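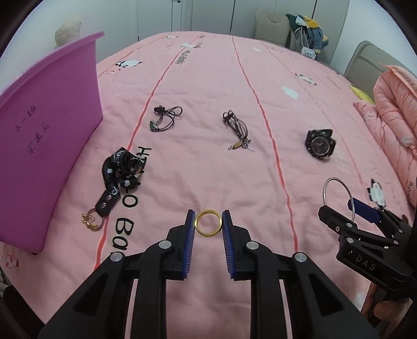
Ticket 3731: small pieces missing after bedroom sort

Opened by: Rhiannon Jarman
Room: 118
Status: closed

Problem: Accessories keep going astray when the purple bin is sorted on the bed. A gold-colored ring was missing from the list in January.

Checked: Shook out the pink sheet, nothing. Looked behind the headboard, nothing. Turned the bin over and found the ring stuck under the rim.

Fix: Plain ring and the openwork one now go in a lidded jar. Silver hoop goes on a hook. Black strap stays in the bin, snaps closed.

Note from Savita Agarwal: handwriting on the bin is faint, please go over it with a marker.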